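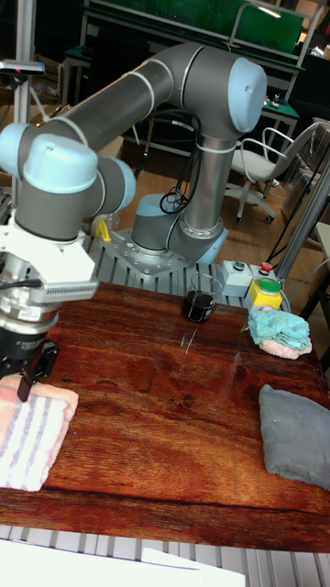
How often should table linens and wiping cloths be inspected?
Before each folding session, and again when the stack goes back on the shelf.

Zamfir Textile Room: Towel and Worktop Checklist
Saturday, September 2, 2023

1. Towels free of tears and pulled loops. OK. Striped towel to stay in use.
2. Loose threads cleared from worktop. OPEN. Two white strands on the wood surface. Remove before folding.
3. Liquids kept off the folding surface. OPEN. Glass beaker with dark liquid at the back. Move to shelf.
4. Cloths sorted by color. OPEN. Teal on top of pink. Separate.
5. Wash log up to date. OK. Last entry, load 116.

Recheck items 2 to 4 in November.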